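4.2 Attendance and Reorder Behavior

Direct-selling firms spend heavily on annual conventions, and they tend to describe the results in the language of weather: electric, charged, a storm of energy. We wanted something we could put in a table. Our sample was 400 resellers of Stestier, a home-care line sold through the Skomden network, split evenly between those who went to the November convention and those who stayed home with the recorded keynote.

Attendees placed larger orders in the 8 weeks after the event. By week 20 the two groups could not be told apart, except that attendees owned more tote bags. Respondents who said the convention "changed everything" reordered at the same rate as those who left the question blank. Interviews with 26 regional leads at Matik, a rival firm, followed the same pattern, though the leads themselves preferred to talk about the dinner.

One lead had kept every badge since joining and could date each one by its lanyard. We did not code for this.
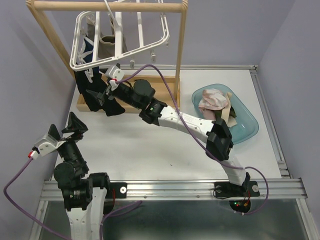
Figure 3. Workspace with two robot arms, a drying stand and a blue basin of cloth.

4.3 Limits of the Survey

Order records came from Jang, the shared warehouse, which logs returns under "other." So, at times, does everyone else.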